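ok so I'm eight months into living in Kededville and I need to talk about the tap water

it tastes like a swimming pool. Not every day! Mornings are the worst, I fill a glass at 6 and the smell hits me before I've even got it near my face

my neighbor Aniela swears you get used to it. She's been here 20 years and she drinks it straight from the hose, so I don't know that she's a neutral party

called the water office in May and a very nice guy read me the chlorine numbers for my street. All within limits, he said. I wrote them on the back of an envelope and then recycled the envelope - great work by me

anyway I went down the filter rabbit hole. The Wistus one is good for 574 gallons per cartridge and I live alone with one cat, so that should hold me for a good long while

but before spending anything I tried the thing my grandma did, which is just letting a pitcher of water sit out overnight. Free! Zero parts!

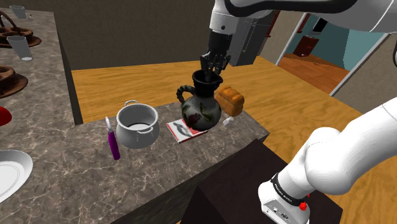
Does letting it sit really get rid of the chlorine taste? Mostly, if your town uses plain chlorine, but chloramine hangs around a lot longer and you'd want a carbon filter for that.

mine is plain chlorine, I called the nice guy back to check. Tea is so much better now. Going to try it on the coffee tomorrow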